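Notes on the February Collection Round

3 July 2022

The February round of demonstration gathering at our Bresmont site has now been closed, and I have been asked by several colleagues to set down how it was carried out.

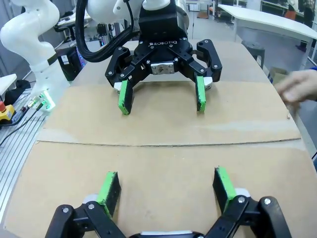
The round had one purpose: to provide the learning system with enough examples of two-arm work that it could be trained on handovers, in which one gripper passes an object to the other. Our earlier set contained almost none. It had been built for single-arm picking, and the policy trained on it would bring both arms to the right area and then wait.

We set a target of 1,455 accepted episodes. An episode was accepted if the object began in one gripper, ended in the other, and was not dropped or touched by a person between those two points. Episodes in which the operator recovered from a poor first grasp were kept and labeled as recoveries. Wolfram Sperling argued for this at the planning stage, and I was opposed. My concern was that the system would learn to make the poor grasp along with the correction. After the first training run I withdrew the objection. The recoveries made up 236 of the accepted episodes, and the policy trained without them gave up much sooner when an object slipped.

Resets took more time than the demonstrations themselves. Between episodes a person must reach in, place the next object, and withdraw before the operator may begin. In the first week recording was sometimes started too early, and a hand appeared in the opening moments of the episode. Randa Majali wrote a short rule that I would recommend to any group doing similar work: the person resetting says "clear," the operator repeats it, and only then does recording start. Files made before the rule were trimmed by hand, which occupied Ottmar Grube for the better part of four days.

The work surface also deserves a remark. We cover it with cardboard, which is cheap and forgiving when a fingertip comes down too far. It does wear, however, and it shifts. A seam that moves by the width of a finger between morning and afternoon is a change in every wrist camera view. We first treated this as a fault and marked the sheet positions with tape. Later we decided to let the sheets move within reason and to record each change in the session log. A system that is disturbed by a seam will not be of much use anywhere else.

The same reasoning was applied to the room. We did not hang curtains or ask people to stay away from the far tables. Gudrun Rothe, who reviews our data before release, requires only that no face be recognizable in a published file. She rejected 31 episodes on that ground, and they have been deleted.

Labeling was done in Wultley, our in-house annotation tool. Each episode received a start mark, a contact mark, a release mark, and one line of free text. The free text was meant to be optional. In practice it has proved to be the field we search most often, and I regret that we did not agree on a vocabulary beforehand. "Slip," "slid," "slipped a bit" and "lost it" all appear, and they do not always mean different things.

Operator fatigue was handled less well. Sessions were planned at two hours, and the later episodes in each are visibly slower and less direct. Ingeborg Teuber has proposed limiting sessions to 50 minutes in the next round, with the two roles exchanged at the break. I support the proposal, although it will lengthen the schedule.

The next round will add soft objects, beginning with folded cloth and small bags. The target is 3,000 episodes, of which 400 will be held back for evaluation and not shown to the training team. Requests for the February set should be sent to Ottmar Grube, together with a note of the intended use. The session logs are included, and I would ask that they be read before the data is loaded.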